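Home | Courses | Handouts | Kitchen Hire | Contact

Drallano Evening Kitchen
Handout 4: Steamed buns, from bowl to plate

Notes by Bhupendra Maurya

Hello again, all. This one is for the bun evening, and it's longer than the dumpling handout (sorry, I got carried away). Read it through once before you come if you can, then bring it with you and get flour on it. The printed recipe card has the quantities in a neat column. What I've put down here is all the stuff I end up saying across the table while somebody's kettle is boiling.

We're doing plain buns with no filling. I know a few of you were hoping for pork! Fillings come next time. A plain bun shows you exactly what your dough is up to, and I'd like everyone to have made a decent one before we start hiding things inside them.

For the steaming we'll use the electric pots with the metal steaming tray. They're dull little machines and I'm very fond of them. Water goes in the base, tray on top, lid on, and you get on with something else. The ones who have bamboo at home are welcome to bring it in, but you'll need to line it with paper, and keep an eye on the pan underneath so it doesn't boil dry. When it comes to taking the buns out, do them one at a time and put them on a plate with a bit of room between each.

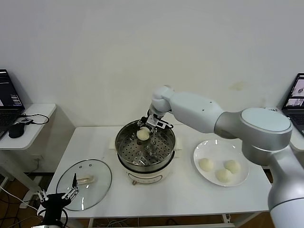

1. The dough

Flour, yeast, a little sugar, a spoonful of oil, warm water. Use the softest plain flour you can find. I've been buying the Upadhyay one, which comes in a big sack and makes a lovely pale bun, but ordinary plain flour from the corner shop is fine. Strong bread flour makes them chewy, and I've eaten plenty of chewy ones in my time and lived.

Pour the water in slowly. Flours differ such a lot that I can't promise you'll need all of it, so hold the last splash back until you've got your hands in. You want a dough that's a bit firmer than you'd make for bread. If it's sticking to your fingers after a couple of minutes, dust it. If it's cracking, wet your hands and carry on – don't pour more water in, you'll be chasing it all night.

Knead for ten minutes. Yes, ten. The Stuvside group tried to get away with five and we could all see the lumps.

2. Bowls

I like a clear bowl for the first rise, as you can look in from the side and see how far the dough has come without lifting the cover. Wipe a little oil round it first. A see-through one also tells you straight away whether you've washed it properly, which my mother would have approved of. Keep a second bowl handy for the flour you're dusting with.

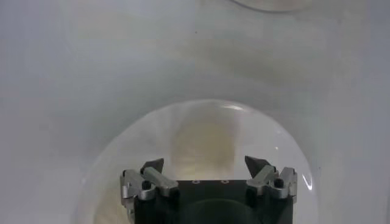 Clear bowl on a pale surface, with part of another clear round shape behind.

Leave it 60 minutes somewhere warm. The Drorside kitchen is chilly in October, so we'll put ours near the ovens. At home, the airing cupboard is good, or the oven with only the light on.

3. Shaping and the second rise

Knock the air out again, and do it thoroughly. Big bubbles left in now turn into dimples later. Roll the dough into a log, cut it into 40 g pieces and cup each one under your palm, going round and round until it tightens up. Tuck any seam underneath.

Then they rest again, on squares of paper, for twenty minutes or so. They should feel lighter when you pick one up. Please don't skip this! An unrested bun goes into the steamer small and comes out small.

4. Loading the tray

Crowding is the mistake I see most often, and I made it myself for years. A bun swells as it cooks, and two that start off nearly touching will be welded together by the end. Three to a tray is plenty when you're learning, set in a loose triangle with bare metal showing between them, like the three pale ones here on the perforated plate. Don't line the whole tray with one big sheet either, or you'll block the little holes the steam has to come up through.
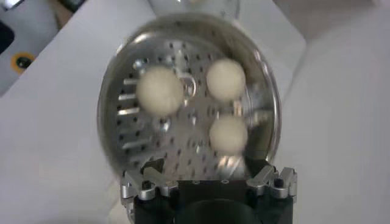

Timing depends on size more than anything else. For our small ones I give twelve minutes from when the steam is properly going, then switch off and leave the lid where it is for another three. Try to keep them much the same size, or you'll have one ready before its neighbours; it's easy to end up with a left-hand one bigger than the other two, as on that tray, and then I'd time the batch by the big one. Open the lid away from your face, and tip it so the drips run off to the side.

5. If it went wrong

Wrinkled tops: usually the lid came off too fast, or they'd risen too long.
Yellow patches: old flour, or too much baking powder if you used any.
Stuck to the tray: no paper, or not enough oil.
Slightly uneven tops: that's just a bun. Eat it.

For next time

Make one batch at home and write down how long your second rise took and how warm the room was. Bring the note, and a bun if there are any left. Leftovers freeze well once they're cold, and ten minutes' steaming brings them back.

Shared 961 times | 40 comments | 3,707 views

Contact the kitchen | © Drallano Evening Kitchen | Back to top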